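Two weeks with the Skarberg arm kit
Posted 8/14/21 by Ansel Yazzie
Print | E-mail

I ordered the two-arm set from Skarberg in April. It cost $800 with the grippers, and setup took me 4 hours, mostly running cable.
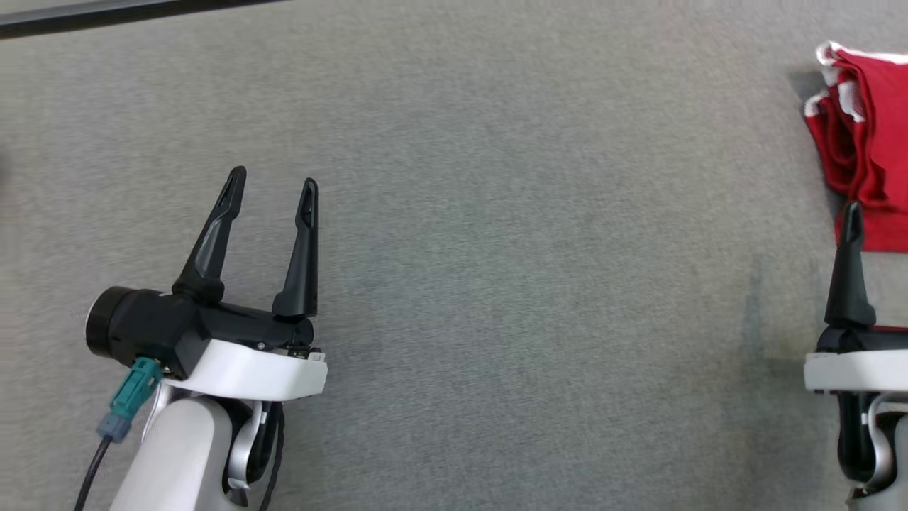

Folding is what I bought it for, so I have stuck to cloth. The fingers are slim and get under a hem well enough. The gripper cable is my main complaint. It needs a clip, and the kit ships without one. Support at Skarberg answered my e-mail in 3 days and said to use a zip tie.

I'm keeping it. Next I want to try the Lundance finger pads.

Contact | © 2021 Ansel Yazzie | Back to top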